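Tuesday, late

Feet up at last. Tea gone cold twice. Writing this before I forget what went wrong in what order.
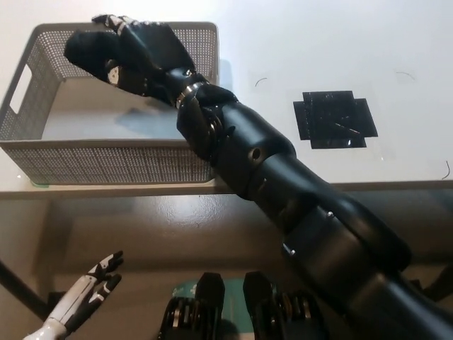 Started the basket set at Kinnear this morning, half an hour behind because the headset wouldn't pair. Did the usual, off, on, off, swear, on. Fine after that. Target for the day was 133 good runs. Did not get 133 good runs. Got to lunch thinking I might and then the afternoon happened.

Main trouble is the lag. Tiny but it's there, you move your hand and the arm comes along a moment after, and by then you've already corrected for it, so you overshoot the rim and have to come back. Every one of those goes into the data. Asked on the channel whether to keep the overshoots or bin them. Stindness people say keep, the model ought to see somebody recovering. Our lot say bin. So I've been tagging them "recovery" and leaving it for someone else to fight over. Must write down tomorrow which ones I tagged before lunch as I was using a differnt word then. "Wobble", I think. Idiot.

Redid the wrist calibration at eleven. Needed it. Right side had drifted, fingers closing a touch further out than mine were. Left was ok.

Also must vary the starts more. Looked back over the first batch and I'm reaching in the same way every single time, same curve, same speed, like I'm posting a letter. No use to anyone. A thing trained on that will know one way of getting to a basket and fall to bits when the basket's turned round. So after lunch I made myself do slow ones, quick ones, ones coming in high, a few from a really awkward angle with my elbow stuck out. Shoulder is now killing me. Worth it, I suppose, the spread looked much better on the plot.

Lost 7 runs around three when the Troltura recorder filled its disk and didn't say so. Little light stayed green the whole time. Sat there doing beautiful careful grasps into nothing. Best ones of the day, of course. Have put a sticky note on the monitor: CHECK DISK. Then checked it every ten minutes like a nervous parent.

Wipe the table down first thing. Saw hairs on it in the playback. Mine probably, tie it back. And put fresh tape on the cross, it's gone wrinkly and it shines under the lights.

Labels took ages. Four classes now: clean, recovery, drop, abandon. I keep wanting a fifth for when the run's fine but I've sneezed or somthing and everything jumps. Put those under abandon for now. Grirow want the labels done same day, which is all very well when you're not the one with sore thumbs.

Their whole order is 800 by the end of March. Did the sums on the bus and then did them again hoping for a better answer. Possible if nothing breaks. Something will break.

One nice bit. Just before packing up I had a run of them, no thinking, hand goes, arm goes, done, reset, again. Stopped noticing the headset at all. Then reached for my mug with it still on and the arm reached too. Kept that one out of the folder.

Tomorrow: disk first. Then wipe, tape, calibrate BOTH sides. Ask about the recovery tag again and get it in writing. Take the good cushion. Heat rub for shoulder, chemist opens at eight.

Bed.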